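I run a tiny online store (hot sauce, tea towels, the odd enamel mug), so when Skodmont opened its office for a Friday of plugin demos I got on the early train and went. Coffee was good. The Wi-Fi password took me three tries.

First up was Rowena Manalastas on Vinell, their returns add-on. I'd been dreading this one, as my current returns "system" is a spreadsheet and a sticky note! She set up a refund rule live: order comes back, stock goes up by one, customer gets an email, and the shipping fee stays put unless you tick a box. I asked what happens with bundles and she pulled up a three-item order and refunded just the mug. It split the discount properly — mine never does.

Then Remigiusz Piątek showed Leitner, which is for bulk product edits. He loaded a catalog of 2,551 products and changed the tax class on all of them while we watched the progress bar. It choked at 51 percent, he muttered something, hit resume, and it picked up where it stopped. I liked that more than a clean run, to be fair. There's an undo too, but only for the last 25 batches, so don't go wild.

Serar is the one I can't make my mind up about. It does abandoned cart reminders, and the editor is lovely, but you can't yet set a different delay for wholesale customers. Rowena said it's on the list for April. I've heard that before from other people's lists (sorry, Rowena).

Lunch was sandwiches on the stairs, and I swapped checkout horror stories with a couple who sell bike bells. I've put Vinell on my test site already and will try a fake return or two tonight.
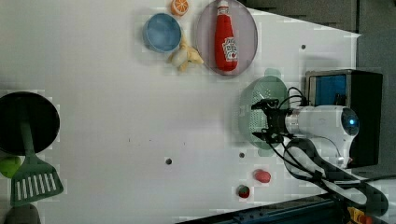
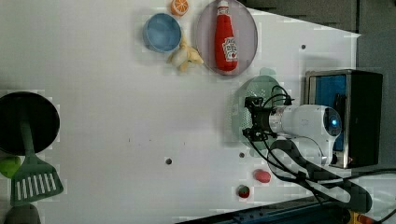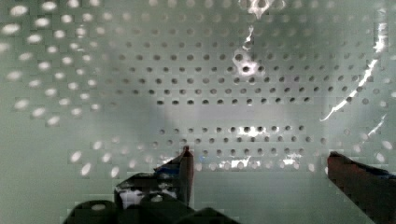 *Last one: a pale green panel with rows of round holes.*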